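Folding clothes on the bed vs. at a table, and does any of it matter if my back hurts either way
Posted in Household and Laundry

gadach_basement

I do laundry for four people, and for most of my adult life I have done the folding in the bedroom: dump it on the bed, stand over it, sigh, fold. The theory is that you can't go to sleep until the bed is clear, so the work gets done. In practice I have learned to sleep on a very narrow strip of mattress.

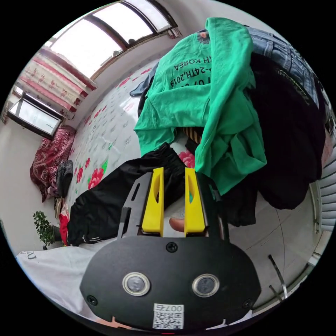

Page last changed: February, 2 edits by poster (spelling, tone)

My problem is threefold and I'd like help with any of it.

First, my lower back. Our bed is one of those low platform things my husband picked out from Sadowski when we moved, and it comes up to about the middle of my shin. Half an hour of bending over it and I walk to the kitchen like a question mark.

Second, the sorting. I fold things as they come to hand, which means I end up with a dozen little piles, and then somebody sits down on the bed to put on shoes and I have one big pile again.

Third, pants. I can do a T-shirt in my sleep (see above, regarding the mattress) but no two pairs of pants come out the same size, and the stack leans, and by Tuesday-type energy levels it has gone over in the drawer.

I have looked at the folding boards. There's one called the Floltudico that costs more than the pants. I would like to be told I don't need it.

Also, my mother irons her sheets, so please don't tell me what your mother does.

Iker Urquijo

I worked in the laundry of a 100-room hotel for a good stretch of my life and my back is fine, so I'll take these in order.

Back. The work surface should be a little below your elbow when you stand up straight. For most people that's a kitchen counter or the top of a chest of drawers. A bed is too low and a low bed is a punishment. If you must fold in the bedroom, kneel on a cushion at the side of it, or sit on the edge with the basket on the floor between your feet and fold on your lap. You'll feel silly for one load.

An ironing board at full height is the best folding table most homes already own. It's narrow, but you only fold one thing at a time. Finished piles go somewhere else – on the bed, if you like, where they can guilt you in comfort.

Sorting. Sort before you fold. Everybody wants to skip this because it feels like handling the clothes twice. You are handling them twice. It's still faster, because your hands get into a rhythm when they do the same item over and over. In the hotel we never mixed hand towels and pillowcases on one table, and anyone who did got put on fitted sheets.

At home I'd sort by person first, then by type within each person. Socks go straight into a bag and don't come out until everything else is finished. Socks are how people lose an evening.

Pants. Hold them by the waistband and give them one hard snap. Lay one leg over the other so the seams line up, then tuck the pointy bit at the crotch inward so you've got a long rectangle. That bit is why your stacks lean. Fold the hem up to just short of the waistband, then fold in half again, or in thirds if the drawer is shallow. Put the stack away with the folded edge facing you. 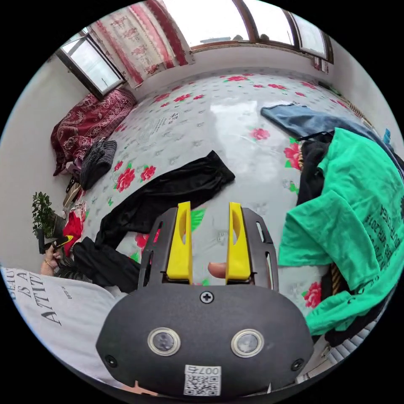

For jeans, stop one fold earlier. Thick denim folded in thirds wants to open back up, and it will take the rest of the stack with it. Leggings are the opposite problem and can be rolled. I don't roll anything else. People will tell you rolling saves room and it does, in a suitcase, for somebody who is going to live out of that suitcase. In a drawer you end up unrolling four of them to find the navy ones.

If the pants are for work, hang them. A hanger with a bar costs very little and takes no skill.

You don't need the board. A magazine slipped inside the T-shirt while you fold gives you the same width every time, and you can read it afterward.

illance_and_sons

I have the Floltudico. It was a gift. It works fine for shirts if all your shirts are the same size, and mine aren't, so the kids' ones disappear into it and my husband's hang out the sides. It's now under the couch holding a 500-piece puzzle flat.

What fixed the back thing for me was doing smaller loads. I used to save everything up for one heroic session and then complain about it for longer than it took. Now I put one load in before breakfast, around 6:30, and it gets folded on top of the dryer before it ever sees a bedroom. It takes me roughly one podcast, minus the ads.

Agree with Iker on the crotch triangle. I'm 13 years into owning a house and no person had ever mentioned the crotch triangle.

Disagree on kneeling. My knees would like a word.

towelperson

just get a taller bed

gadach_basement

Thank you all. Tried the ironing board tonight and it does help, although the board has a squeak I had forgotten about, and now everyone in the house knows when I'm folding and stays away. I can't decide if that's a drawback.

The tuck works. I did six pairs of pants and the stack is standing up by itself. I went back in after dinner to check on it.

Sorting by person I'm less sure of. My two kids are near enough in size that half of what they own is in dispute, and I'd need a pile for that. For now I've given them the pile and told them to settle it. There has been some shouting but nothing has come back to me unfolded.

Towelperson, I showed my husband your answer and he says the bed stays. He has offered to put it up on blocks, which I'm told he already has in the garage, left over from something to do with the car. Has anyone done this? It's a queen, slatted, with a center rail that has its own little foot, and I assume the foot needs a block too.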